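工作间 > 台面整理 > 小窍门 > 先在仿真里摆一遍桌子

先在仿真里摆一遍桌子：从机械臂实验里学来的工作台窍门

每周一封工作间小窍门，直接寄到您的邮箱。填写地址即可订阅，随时可以退订。

上次写完工具墙那一篇，好几位朋友来信问，墙上收拾好了，台面怎么办？台面上那些一动就要重新找平的、插着电的、怕碰的东西，总不能也挂到墙上去吧。这个问题我拖了很久没有回，一来是自己的台子也乱得不好意思拿出来讲，二来是那阵子我正跟着Serusum那边的几位朋友折腾一件事，想等有了结果再一起写。现在结果有了，虽然不大，我觉得对家里有工作台、有缝纫桌、甚至只有一张揉面案板的人，都能用上一点。

Serusum做的是实验室里的机械臂：一条手臂，一张桌子，桌上几台小仪器，手臂要把东西从这台挪到那台。他们碰到的麻烦跟我们一模一样，东西放在哪儿都行，放在哪儿又都有点别扭。以前的做法是凭经验摆，摆好了让手臂跑，跑不通再挪。Bahman Vahidi跟我说，有一回光是把一台仪器往左挪一点，后面整套动作都得重新教，大家吃过晚饭又回来接着弄。后来他们换了个法子，先在仿真里把桌子摆上很多遍，让手臂一遍遍地去够，记下哪些位置总出毛病，哪些位置怎么摆都行，然后才去动真的桌子。

这个法子他们叫“先挪后装”，听着像搬家公司的口号，道理倒是很朴素。他们一共生成了300种摆法，每种摆法里仪器的位置和朝向都不一样，手臂在里面总共做了1804次伸取动作。每次动作只记三件事：够没够到，中途有没有碰到别的东西，手腕有没有拧到难受的角度。Pravesh Zulu管这些记录，他很坚持一条，就是不给摆法打总分，三样分开记。我起初嫌麻烦，后来自己在家照着做，才明白他的好意：一个位置“够得着但老碰东西”，和一个位置“碰不着但够得吃力”，要改的地方完全两样，合成一个分数就看不出来了。

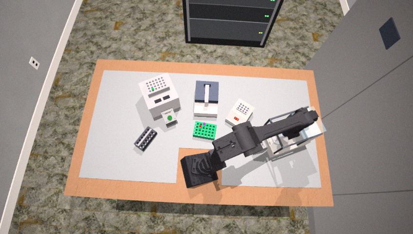 Serusum仿真里的工作台，浅灰色垫子，黑色机械臂。

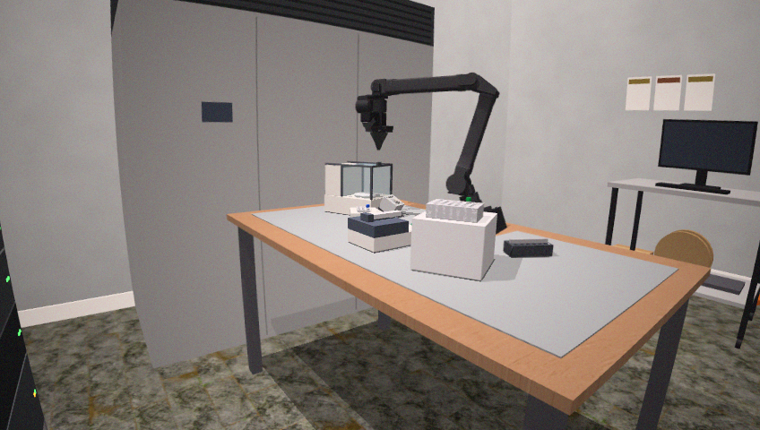
分开记下来以后，最先冒出来的结论跟高的东西有关。大家原先都盯着距离，总想着把仪器往手臂跟前凑，以为近了就好。可是记录里毛病最多的，是手臂和目标之间夹着一个高家伙的摆法，手得先抬起来翻过去，再落到后面，一抬一落，路长了，磕碰也多了。后一张里夹爪停在天平正上方，天平带着透明的防风罩，桌子中间又立着一只挺大的白箱子，箱子顶上还搁了一个白色的架子，您想想要是从箱子这边去够天平那边，得抬多高。再看垫子的右边和前边，除了一个矮矮的黑架子，留出了好大一片空地。Hendrik Radebe最看重的就是这片空地，他说手臂（还有人的胳膊）收回来的时候总得有个去处，空地留在哪边，东西就往哪边顺。

好了，下面说我们自己能用的。我把Serusum那套办法翻成家常话，在自己的台子上试了两轮，又请Gert Jacobs在他修钟表的桌子上试了一轮，把行得通的写在这里，行不通的我也会老实交代。

先做一张“假桌子”

您不需要什么仿真软件。找一张大牛皮纸，或者把旧挂历翻过来拼一拼，按台面的实际大小裁好，铺在地上或者床上。然后把台面上每一样固定不动的东西，照着底座的大小剪一块纸片，写上名字。高过手肘的，剪深色的纸；矮的，剪浅色的。我第一次做的时候图省事，全用了同一种纸，结果摆得很漂亮，搬上台子才想起来台钻有那么高，后面那一排螺丝盒全给挡住了，又从头来过。深浅分开真的很要紧！

纸片剪好以后，别急着找“最好”的摆法，先乱摆。这一步最像Serusum的做法，也最容易被人跳过去。我们心里其实早就有一个摆法了，就是现在台子上那个，手一伸就又摆成了原样。我的土办法是把纸片攥在手里往下一撒，落在哪儿算哪儿，把叠在一起的分开，就算一种。撒上十来回，您会看见几种自己从来没想过的摆法，里面多半有一两种还挺顺眼。

然后站到纸桌子旁边，照着平时干活的顺序比划。我是做小木件的，顺序是取料、划线、锯、磨、上胶、夹住。每比划一下就在小本子上画个记号，够不着画圈，要越过深色纸片画叉，手腕别扭画一道斜杠。三种记号分开画，千万别心算成“还行”或者“不太行”。

固定的先定，能动的后定

Serusum后来从300种摆法里挑出一批比较好的，搬到真桌子上跑。真桌子上一共跑了50次，有16次中途停下来了。Bahman给我看这个数字的时候挺不好意思，我倒觉得很珍贵，肯把没跑通的次数拿出来的人，说的话我才敢听。他们一次一次翻回去看，停下来的大多跟电线和软管有关，仿真里的桌子干干净净，没有线拖在那里，真桌子上每台仪器后面都拖着一条尾巴。

所以轮到咱们自己，有一样东西一定要先放进去，就是插座。在纸桌子边上把插座的位置标出来，每样带电的东西都用一根毛线连到插座上，毛线剪得和真的电线一样长。这下子您就会发现，好些漂亮的摆法一连上毛线立刻成了蜘蛛网。我那台小砂光机的线特别短，试了半天，它其实只有两个地方可以待，那就让它先坐下，别的东西围着它来。

定的顺序我建议这样：带短线的最先，要接水接气的跟着，再是重得一个人搬不动的，剩下的随您高兴。Safta Dobre是做果酱的，她家案台上最先定下来的是灶眼和水池，再就是那台死沉的搅拌机，罐子和漏斗反倒排在最后。她跟我说，以前她总是先给罐子找地方，罐子多嘛，看着最占地方，把罐子安顿好了，搅拌机就只能塞在墙角，每次用都得往外拖。现在反过来，一春天没再拖过。

空地要当成一件家什来摆

这一条是我最想讲的。我们整理台面，空着的地方总像是“还没放东西的地方”，看见了就手痒，要放个杯子上去。Serusum的记录里，手臂前面留着整块空地的摆法，碰东西的毛病明显少；同样大小的空地要是打散了，东一小块西一小块，就没有什么帮助。

在纸桌子上，您可以给空地也剪一块纸片，写上“空”，跟别的纸片一样参加摆放，而且不许叠。我给自己的那块剪得跟最常做的活儿一样大，再往外放一个手掌。Gert那块小得多，他修表，手边一块手帕大小就够了，可是他要求这块地方必须正对着灯。摆定以后，我在真台面上用美纹纸胶带把空地的四条边贴了出来。胶带贴着不大好看，可是管用，家里人路过想放东西的时候，看见那个框手就缩回去了。贴上两三个礼拜，习惯养成，胶带撕掉也不要紧。胶带别留太久，留久了胶会渗到木头里，到时候得拿一点食用油慢慢搓。

垫子也帮得上忙。铺一整张浅色的垫子，小零件掉在上面看得见，仪器底座的位置也好描。我是用铅笔沿着每样东西的底座轻轻描一圈，擦桌子挪开了还能原样放回去。千万别用油性笔，我用过，那一圈现在还在，砂光机早就搬走了，它的影子还赖在那里。

高的靠后，也别太迷信

“高的靠后，矮的靠前”，这句老话大家都会背，Serusum的结果大体上也支持它，可是有个例外让我想了好几天。他们那条手臂的底座装在桌子的一侧，手臂从那里伸出来，对它来说，“前面”是从底座数起的，跟人站的那一边未必是一回事。人觉得靠后的高仪器，在手臂看来可能正好挡在脸前头。

家里没有机械臂，可是有从好几个方向用同一张台子的人。我家那张台子，我从长边用，孩子从短边用，我靠后的锯架正好杵在孩子鼻子前面。照着这个例外，我让孩子也站到纸桌子旁边比划了一遍，用另一种颜色的笔画记号。两个人的记号叠在一起，有一个角落两种颜色都是叉，那就谁也别争了，那个角落不能放高的东西。后来锯架挪到了我俩都不用伸手越过去的另一头，吵嘴也少了一桩。

左撇子的朋友请特别注意这一条，纸桌子上一定要用自己的惯用手去比划，别照着书上的示意图摆。Hendrik就是左撇子，他说他用了好多年“标准布局”的台子，一直以为自己手笨。

小零件跟着大家伙走

取用的东西要放在用它的那台仪器旁边，这一条很简单，可是我们常常把同类的东西收在一起：所有的夹子一个抽屉，所有的砂纸一个盒子。Pravesh在记录里看到，试管架离要用它的仪器远一点，每次动作多走的路并不长，可一个活儿里要来回跑许多趟，加起来就很可观，出错的机会也跟着多。

我现在的做法是，每台机器旁边放一小份最常用的，大份仍旧收在抽屉里。台钻旁边一个浅盘，放那几根常用的钻头；砂光机旁边夹着两种砂纸，别的目数不上台面。Safta把量勺挂在了搅拌机边上，糖罐反而留在柜子里，她说糖一次只舀一回，量勺要用好多回。您看，这就得在比划的时候留心数一数趟数，光靠想是想不出来的。

行不通的地方

用纸片代替高度，到底有点勉强。桌面上方有吊柜或者灯架的，纸桌子上看不见，我就在Chauke那边的小库房里吃过一次亏，摆得样样合适，一开台钻的手柄就撞到了搁板。后来我学乖了，凡是上面有东西的地方，在牛皮纸上用斜线涂出来，高的纸片不许进。

还有，撒纸片的办法对特别小的台子不大灵，撒来撒去都叠在一块儿。Gert那张桌子就是，他后来干脆一次只挪一样，其余的不动，挪完比划一遍，记下来，再放回去挪下一样。慢是慢了些，可是哪一样最碍事看得清清楚楚（他家的是那盏放大灯的底座，换成夹在桌沿上的就好了）。

最后摆定了，请先别打孔、别上螺丝，用可以揭下来的双面胶或者防滑垫凑合着用一阵子。Serusum从仿真搬到真桌子上，也是先拿夹具临时夹住，跑顺了再固定。我那次心急，头一天就把台虎钳拧死了，过了几天想往左挪两指宽，结果台面上多了四个洞，现在拿木塞堵着，颜色总也配不上。

下一篇想写电线怎么走，Bahman答应把他们后来加进仿真里的“尾巴”给我讲一讲，他们现在给每台仪器都画上了线，重新在跑。如果您按着上面的法子摆了自己的台子，欢迎写信告诉我您家那块“空”剪了多大，放在了哪一边。

2024年9月13日更新：有读者问牛皮纸买不到大张的怎么办，用装修剩下的墙纸反过来铺也很好，卷边的地方压两本书就行。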